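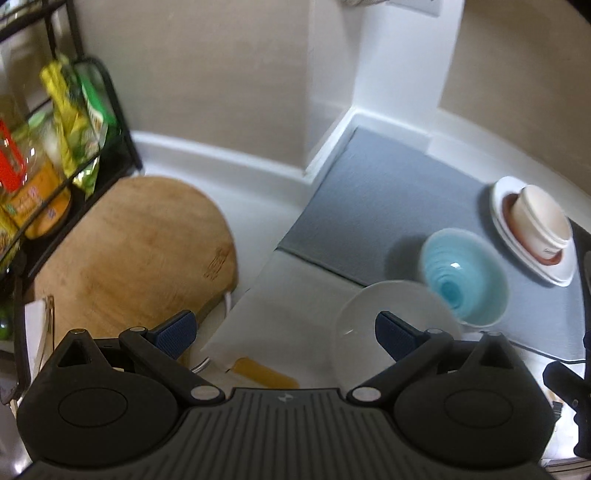

Slow down and stay a while

I have been putting off writing this for months, partly because I know how it sounds. A man in his sixties telling other people how to take their holidays is not an attractive sight, and my daughter has told me so more than once. But I came home from Wullwood last August with the same thought I always come home with, and it won't leave me alone, so here goes.

I think most of us try to see too much. My neighbour showed me her plan for a fortnight away and it had 11 stops in it. She had a spreadsheet, bless her, with the train times in one colour and the museums in another, and she was so pleased with it that I hadn't the heart to say anything except how lovely. She got back worn out and couldn't tell me which town had the bridge she liked so much.

My wife and I used to do the same. The year we went to Admasu we had three nights there, and on the second morning we got up in the dark to climb to the old fort because the guidebook said we must. There are 221 steps and I remember every one of them. I remember very little of the fort. What has stayed with me is the afternoon we missed our bus to Flollance and had to sit outside a café for four hours, with nothing to look at but people going home with their shopping. The owner brought us a plate of beans we hadn't ordered and wouldn't take any money for them. I could draw you that street now.

So these days we pick one place and we stop there, for two weeks if we can manage it. We rent somewhere with a kitchen, and we buy our bread from the same shop until the woman behind the counter starts reaching for the right loaf when we walk in. By the second week you know which side of the road gets the evening sun, and which dog to cross over for.

It's cheaper too, though I don't want to make too much of that. Our last fortnight came to £895 for the two of us before food, and a good £600 of that was the flat. We could have spent as much on hotels in a single week, hopping about.

My friend Niall Morrison thinks this is all nonsense. He says he may never get back to that part of the world, so why wouldn't he see all of it? I do take the point – if you've saved for years to go somewhere far off, then of course you want to see the famous things, and I'd be the last to stand between anyone and a temple. Niall did Junuvico and four other towns in six days and had a grand time, he says, and I believe him.

All I'd ask is that you leave a day or two with nothing written on it. Leave three, if you're feeling brave. Have a long breakfast and go out without the map. If it rains, stay in and cook something from the market, even if you aren't quite sure what it is.

We're going back to Wullwood this year, same flat, same landlady. She has already written to say the bread shop has changed its hours.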